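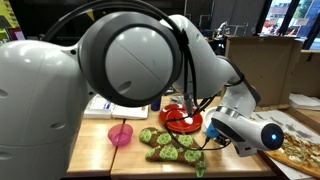

Ticket 224: Arm hesitates over glossy dishes (table-clearing study)

Last updated: Friday, 4:40 pm

Status: fixed in our branch, waiting on a second site
Opened by: Biljana Vukčević
Component: Plarnow grasp planner

What happens

The arm lines up over a dish, stops, backs off, lines up again. Matte things are fine. A glossy red plate is the worst of the lot, and the pink translucent cup is close behind. Out of 400 trials on mixed tabletops, 70 ended in a timeout, and almost all of those were shiny or see-through targets.

What I tried

1. Recalibrated the wrist. No change.
2. Dimmed the overhead lights. Helped a little in the morning, did nothing by noon, so I started suspecting the window.
3. Replayed the logs with depth switched off. This was the fun one! The planner stopped dithering straight away and picked a rim point on the first pass. It missed by a fair bit, but it committed.
4. Plotted the grasp score at each time step. On the red plate the best grasp jumps from one side of the rim to the other whenever the glare spot moves. The planner was chasing a reflection.

The fix

We now keep the last 20 grasp candidates and let them vote, with older ones counting less. A new candidate has to beat the running winner by a clear margin before the arm changes its mind. It's a tiny change and I love how well it works – timeouts in the rerun dropped to six, same objects, same clutter, cables and pizza box included.

Still open

- Soft items. The brown mitt with the green patches gets a steady vote for a grasp that is too shallow. Separate ticket, I think.
- Stondora asked if the voting slows things down on easy objects. It does, by a fraction of a second. Numbers to come.
- Golob, could you run the same set at the Bikville lab? Your tables get far less daylight than ours and I'd really like to see whether the margin needs retuning. Please leave the dishes cluttered – a tidy table hides the bug.

Config is in the branch under "vote_window". Leave the decay alone for the first run.

Contact: Plarnow support desk | © Plarnow project | Back to top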